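Plillora Teleop Starter, three months in
Posted 01/08/2020
Rating: 3 out of 5

I bought the Plillora package to teach a simulated arm to do small chores at a desk, on the theory that I'd been doing small chores at desks for years and had something to pass on. You get a handheld controller, a license for the simulator, and a manual that spends 11 pages on the carrying case.

Setup took an evening. Pairing is fine once you find out the controller wants to be switched on before the software, a fact the manual saves for the appendix. After that you squeeze the trigger, move your hand, and the arm on screen moves too, a little later, like a teenager asked to take out the trash.

The practice room has a long wooden slab to work at, a tall cabinet with two small handles, and a low box on the floor. I have spent more of September in there than in my own kitchen. 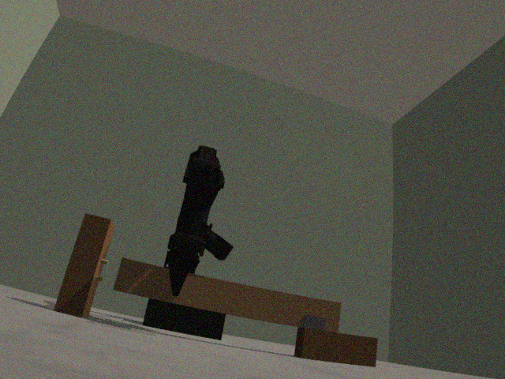 PICTURE QUALITY AND CONTROL

The default render is grainy and the lighting is mean. A black arm in a dim room is mostly a silhouette, so judging how far the fingertip is from the wood comes down to nerve. Turning up the sample count helps and makes the lag worse.

Recording is the good part. One button starts a demo, the same button throws it away, and I threw away plenty. My first 70 keepers trained a policy that copied my hesitation beautifully. By 891 it was picking things up on most tries, still with my little wobble before the grasp.

The rival kit from Orker has a better grip and costs about 3000 more, so I'll live with the wobble. Drurano controllers also pair with it, though the left button does nothing.

Support answered me once. They suggested the appendix.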